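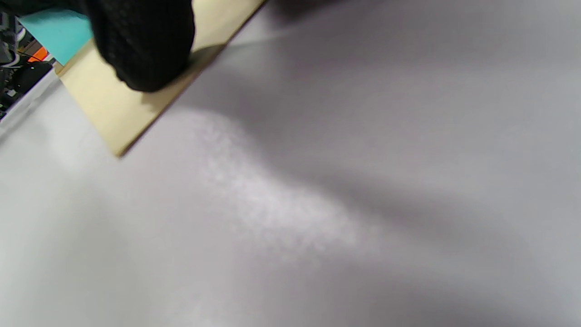

Paid testers wanted: hand-worn teleoperation kit, paper and thin board handling

Plakstead is looking for 11 people to put a teleoperation kit through ordinary handwork and tell us where it falls short. The kit is called the Clamholm. It is made by Olteanu, who lent us two sets and will read the final report. They will not see it before it is published, and they have no say in who we pick.

We review automation gear for small shops: print finishers, box makers, sign makers, people who pack things by hand and keep getting sales calls about robots. The pitch for the Clamholm is that anyone can strap it on, do a job the way they normally do it, and end up with recordings good enough to teach a robot the same job. The brochure says new users are comfortable within minutes. We have read that sentence in a lot of brochures.

What the work is

You stand at a white table with a controller strapped over each hand and handle flat goods. Mostly that means kraft paper, card and thin stiff board. You pick up a sheet, hold it by the corners, lay it down, line it up with another one, turn it over, and do it again. Flat goods are where we expect trouble. A single sheet of paper bends, slides and sticks to the one under it, and the demo videos we have been sent all use blocks and cups.

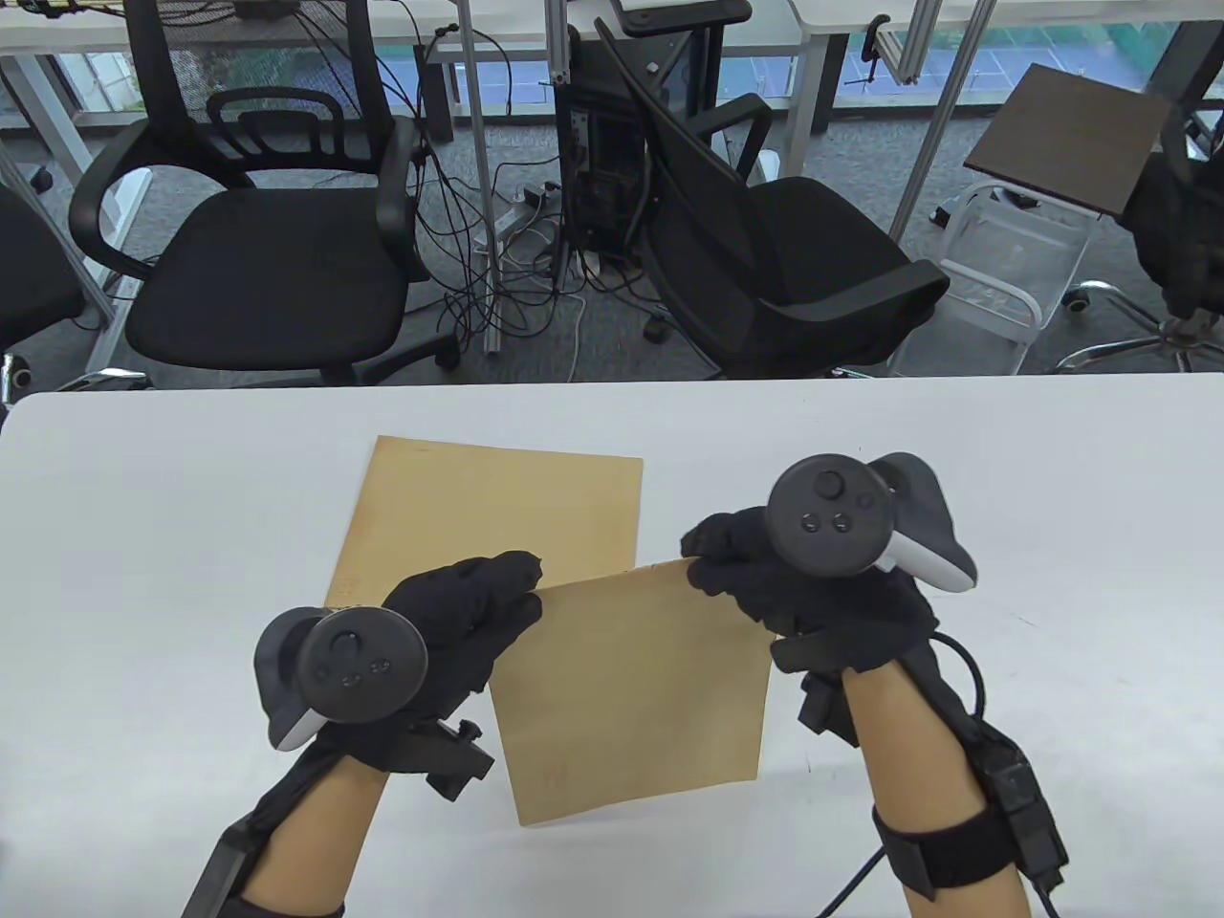
Gloves are worn for the whole session, and so are the wrist straps. We supply both. If you have very small or very large hands please apply anyway, as the maker says one size fits everybody and we would like to find out.

Each tester does 200 handling cycles per session over five sessions, so 1000 in all. A session runs two and a half hours with two breaks. At the end of each one you fill in a form about comfort, grip, slips, and anything that annoyed you. Please be blunt on the form. "Fine" is no use to us.

Who we want

People who handle paper or board for a living, or used to. Bindery, framing, packing, pattern cutting, print shop, mail room. You do not need to know anything about robots, and we will take no more than two people who do. You must be 18 or over, able to stand for 40 minutes at a stretch, and free of wrist or shoulder injuries at present. If you get an injury during the run, or just soreness that does not go away overnight, you stop and are paid for the sessions you finished plus the next one.

We can't take anyone who works for Olteanu or sells their products, or who lives with someone who does.

What we are not promising

This is not a way into a robotics job. We don't know if the recordings will be good enough to teach a machine anything, and finding out is half the point of the review. If they turn out to be junk we will say so, and you will still be paid. You also should not expect to keep a kit.

We record your hand motion and video from the table area. Some of that video may catch your forearms or your voice. Olteanu asked for full rights to all of it and we said no. They get the hand motion data from testers who tick the box for it, and nothing else. Leaving the box blank does not affect your pay or your chances.

Where and when

Sessions are at our Altstead office through July, mornings from 9:30 or afternoons from 1:30. There is street parking and a bus stop at the corner. The building has an elevator.

Pay is $60 per session, handed over the same day, plus $75 when you finish all five.

How to apply

Call the Altstead office and ask for extension 2859, or drop off a short note at the front desk. Tell us what you have worked with, which half of the day suits you, and whether you are left-handed. No resume needed. Everyone who applies gets an answer, including the ones we turn down.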